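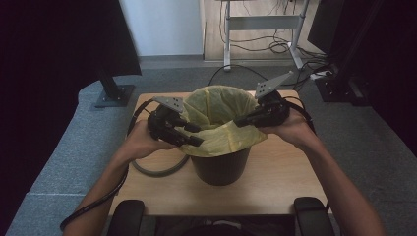
A small black wastebasket with a pale yellow liner on a light wooden tabletop.

Inholm Releases Thin-Gauge Bin Liner Line With 39 Percent Recycled Content

INHOLM, 2021-04-27 -- Orko, a manufacturer of polyethylene film products, has released the Irisura line of thin-gauge liners for desk-side and washroom wastebaskets. The line replaces the company's Garrido series, which will remain available to contract customers until existing stock is used up.

Irisura liners are made from a blend of linear low-density polyethylene and recycled film. Recycled material accounts for 39 percent of each liner by weight. The recycled portion comes from pallet wrap and other clean transport packaging, which is sorted, washed and pelletized before it is blended at the Inholm plant. The Garrido series contained no recycled material.

The liners are offered in 6 sizes. All sizes have a star-sealed bottom, in which the film is folded in on itself several times before sealing. Compared with a flat seal, a star seal spreads the load over more of the base and leaves no open corners where liquid can collect. The top edge is cut straight, with no drawstring or tie flaps.

Liners are supplied on coreless rolls. The roll is wound so that the perforation tears from the outside, and each liner separates without the roll being lifted out of its carton. Cartons have a tear-out panel on one short side and can be stacked with the panel open.

Film thickness is checked at the die and again at the winder. Rolls outside tolerance at either point are returned to the pelletizing line. Dart drop and seal strength tests are carried out on samples from each production lot, and the results are kept under the lot number printed on the carton. Customers may request the test record for any lot they have received.

The change in material required a new screen changer and a longer cooling section on two of the extrusion lines at Inholm. Recycled film carries more fine contamination than virgin resin, and the earlier screens had to be replaced too often for continuous running. Installation was completed before the start of April.

Irisura liners are not intended for sharp objects, hot ash or regulated medical waste. They are not compostable and should not be placed in food waste collections. Storage below 80 degrees Fahrenheit and out of direct sunlight is recommended.

Ordering

Irisura liners can be ordered now through existing distributor accounts. The standard pallet holds 80 cartons of a single size. Mixed pallets are available on request, with a longer lead time. Customers with standing orders for Garrido liners will receive a cross-reference sheet listing the matching Irisura size -- no change to bin dimensions is needed.

Requests for samples, data sheets and lot records should be sent to the Orko customer desk at Inholm, extension 2344.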